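Good Practice for Small Robot Cells: Second Progress Report to the Orbridge Fund
Work package on table-top manipulation, Grodonau laboratory
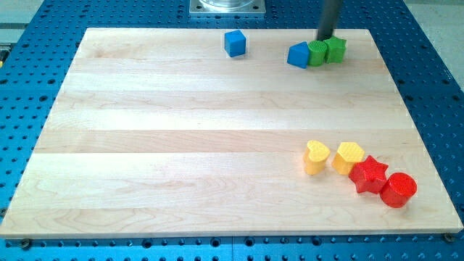
The period covered by this report ended in December. The main task was to turn the draft rules for table-top cells, agreed with Eskildsen at the start of the grant, into a written procedure that can be followed by a person who did not help to write it. The draft had 7 sections. Five are now in use at Grodonau and two are still being revised. Spending is in line with the plan and no change to the budget is requested.

1. Scope

The procedure applies to fixed arms working over a bench or table, with light objects and no shared handling between person and robot. It covers four matters: how the work surface is fixed, how the arm is limited, how objects are set out before a run, and what is written down afterwards. It does not replace the risk assessment for the room or the manufacturer's instructions for the arm. Where they disagree with the procedure, the stricter text is followed.

Mobile platforms were removed from the scope at the last review. Vurkira had asked for them to be kept in. We propose to return to this once the present text has been stable for a full reporting period.

2. Work surface

Section 1 of the procedure now requires that the arm and the work surface share one rigid base. A board laid over a perforated metal table is acceptable if it is held against movement in both horizontal directions and if its position can be restored after removal. The earlier wording said only that the board should be "secure", and the two sites read this differently. At Eskildsen the board was clamped. At Grodonau it was located against bolts set in the table. Both methods are allowed in the new text, but the check is the same: the operator pushes the board by hand from each side before the first run of the day and records any movement.

The tolerance for board position is 2 mm, measured at two corners. If it is exceeded, the height and position of the surface are taught again before work continues. We had considered a tighter value, but it could not be measured reliably with the tools normally kept at the bench.

Natural wood boards are permitted. Their surface is to be inspected for lifted seams and splinters, and a board that rocks when pressed at a corner is taken out of use. Plain boards without printed marks are preferred for trials in which the camera is under test. Reflected light on the surface is noted in the log, but it is not by itself grounds for rejecting a run.

3. Arm limits

For pushing tasks with a plain rod tool, speed at the tip is limited to 50 mm per second while the tool is within the height of the objects. Above that height the normal limit for the cell applies. The lower limit of travel is set in the controller as a flat plane above the board. It may not be moved from within a task program. This rule was added after a review of older programs found that several of them carried their own height value, copied from a previous board.

The outer limit of travel is set inside the edges of the board on all sides. Objects near the far edge, close to the base of the arm, remain the least satisfactory case, as the arm has little room there and may approach a piece from behind at an awkward angle. The draft of section 6 will define a strip along that edge in which pieces may be placed but pushes towards the base are not allowed. The wording is not final.

4. Objects and starting layout

The reference set consists of plastic shape-sorter blocks: cubes, cylinders, stars, hearts and triangular prisms in plain colours. They are cheap to replace and similar enough in height that one tool height serves for all. The procedure requires the operator to check each piece for cracks and to discard damaged ones. Repair with glue is not allowed.

Starting layouts were the subject of most of the comments received. The first draft asked for pieces to be spread evenly across the board. In practice, this left out the cases of greatest interest, in which pieces stand in contact and a push on one moves its neighbours. The text now calls for a mix of isolated pieces, pairs with a small gap, and groups in contact, with open areas left between groups. Two pieces of the same shape and colour may be used together, provided that the task instruction does not depend on telling them apart.

The operator does not reach over the board while the arm is enabled - this applies to straightening a fallen piece as well as to setting out a new layout. Compliance was checked by sampling the session logs. In two sessions the disable step was not recorded. Both operators were asked to repeat the start-up training, and the log form now has a separate line for that step.

5. Records

A total of 300 runs were logged under the procedure in this period. Each record holds the board check, the active limits, an overhead or front view of the starting layout, the instruction given, and the reason for stopping. Filling in the form takes about a minute. "Operator stop" was too broad as a reason and has been divided into contact with the board, piece outside limits, and other.

Logs from Eskildsen arrive in an older format and have to be converted by hand. This is slow and a source of error. A shared form has been sent to them for comment.

6. Work for the next period

Section 6, on the strip near the arm base, and section 7, on changes of tool, will be completed and issued for trial at both sites. Vurkira has agreed to read the full text as an outside party and to attempt a set-up from it without help from us. Points at which they have to ask a question will be treated as faults in the text.

One item needs a decision from Orbridge. The grant terms require the procedure to be published at the end of the work, but do not say whether the log form and the blank check sheets are part of it. We recommend that they be included and ask for confirmation before the next review.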